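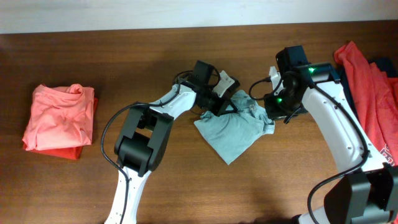
Drovosell Two-Arm Folding Cell
Oltemard > Products > Tabletop cells > Drovosell

Overview | Specifications | Demonstrations | Contact sales

The Drovosell is a two-arm tabletop cell for sorting and folding soft goods. It is built for small laundries, returns departments and teaching labs that want to work with real garments on an ordinary table. The arms mount along one edge and reach in from there, so the other sides stay free for loading and unloading.

See it working

Demonstrations run at our Collado showroom. The next open day is Nov 15, 2025. Doors open in the morning and the cell runs until closing, with short stops to change the garments.

At a demonstration the cell works from a loose pile of mixed clothing on one side of the table. The arms take one garment at a time to the middle, find the shoulders or corners, and spread and fold it between them. Folded items go on a stack at the other side. Thin knits take longer than T-shirts. Hooded tops are not supported in the current release.

Visitors may bring their own garments. Please bring no more than 6 pieces, clean and dry, with pins and loose belts removed. If you would like a particular item tested more than once, tell us when you book and we will set aside a longer slot.

Each group visit lasts 2 hours. The first part is spent at the table and the rest at the workstation, where an operator shows how a new fold is taught in Skolleo, the software supplied with the cell. There is time for questions about floor space, power and service.

Specifications

Arms: 2, table-edge mount
Reach per arm: 67 cm
Grippers: two-finger, replaceable finger plates
Rated load at gripper: 300 g
Software: Skolleo, one seat included
Garment types: T-shirts, shirts, light knits, towels

Supplied with the cell

Both arms with grippers, mounting clamps, power supplies, cable set, spare finger plates, Skolleo license and printed setup guide. The table is not included. A flat matte surface works best – glass and polished steel are not recommended.

Availability

Orders placed now ship in June. Showroom visitors can reserve a cell on the day without a deposit. On-site demonstrations are available on request, but we need a level table and a standard wall outlet, and travel is charged.

To book a place at the open day or arrange a separate visit, use the contact form and choose "Collado showroom" as the subject. Parking is behind the building.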